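How Students at Tretham Hall Sort Their Food Waste
Izzati Lubis and Jana Kleinschmidt
Term project, Environment and Society

Our residence hall got food waste bins in October. We wanted to know if people used them, and why some people didn't. The hall houses 300 students on 2 staircases, with shared kitchens on every floor.

We put a short paper survey under each door and got 176 back. We also talked to the cleaning crew and read the waste contractor's monthly sheets. The contractor, Kaltgate, weighs the bins at pickup, so we didn't have to weigh anything ourselves.

Most people who answered said they used the bin at least once a week. The ones who didn't mostly named smell. A smaller group said they weren't sure what could go in, especially tea bags, bones and paper towels. The sticker on the lid shows fruit and bread and not much else.

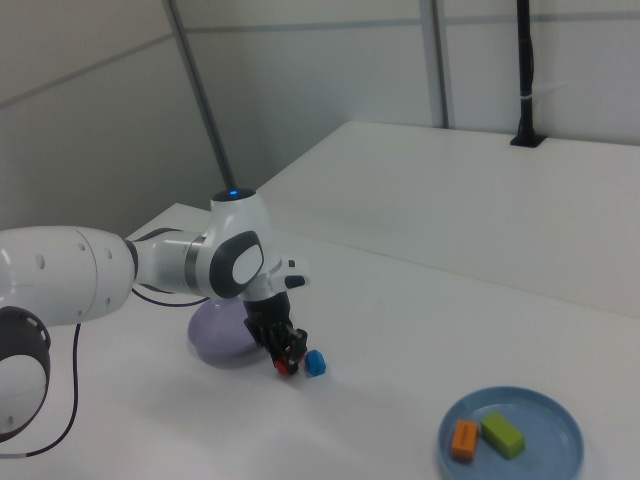

Smell was worse on the upper floors, where the bins are emptied less often. The cleaning crew told us the carts don't fit in the elevator, so those bags are carried down by hand. One kitchen had started keeping its scraps in the freezer until pickup day, and its answers were a lot more positive.

Kaltgate's sheets show about 2,000 pounds collected over the term. We can't say how much food waste went into the regular trash, and that is the main gap in our work. People may also have made themselves look better on the survey than they are.

We suggest a longer list on the lid and an extra pickup for the upper floors. Jana has sent both ideas to the housing office. We have not had an answer yet.

Related projects
Laundry Room Water Use at Kumach House
Who Rides the Sopacua Shuttle?
Bike Parking Near the Library

Contact the course office | Copyright Tretham Hall student authors | Back to top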